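Drovlow porridge

Drovlow porridge is a thick oat and barley porridge from the village of Drovlow, eaten with stewed fruit at any time of day (I've had it for supper more often than breakfast). I grew up two valleys over, in Karaki, where we make it thinner and get told off for it!

The name first turns up in a mill account book, which lists 162 sacks of "porridge barley" sold in one September. Finbarr Brennan, who wrote the village history, thinks the dish is a good deal older than that, and I'm inclined to believe him, though he does get carried away about barley.

Making it

You want 200 grams of oats to half as much cracked barley. Soak the barley overnight, drain it, then simmer it in plenty of water until it's nearly soft before the oats go in. Salt goes in at the start. My aunt would say the end, and we've never settled it. 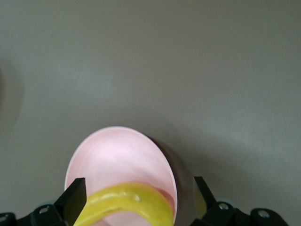
Stir it slowly, always scraping the bottom, and let it stand with the lid on for a good ten minutes. It should hold a spoon upright for a moment and then let it sink. Leftovers set firm overnight and can be sliced and fried in butter, which I like even better than the fresh stuff.

Fruit

Apples are the usual thing, stewed with a bit of honey and no water. Up in Komel they use plums, and Ilona Balogh's cookery booklet gives a version with dried pears that takes all afternoon (worth it, once a year).
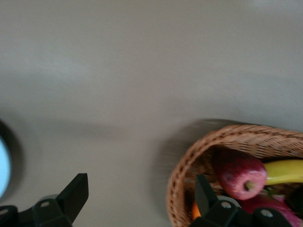 Page 265

The porridge supper is still held after the apple harvest, when everybody brings their own spoon. Drovlow had 1,243 people at the last count and it feels as if every one of them is in the queue ahead of you. Ledis, the next village along, has its own supper a week later with cream on top, and I go to both.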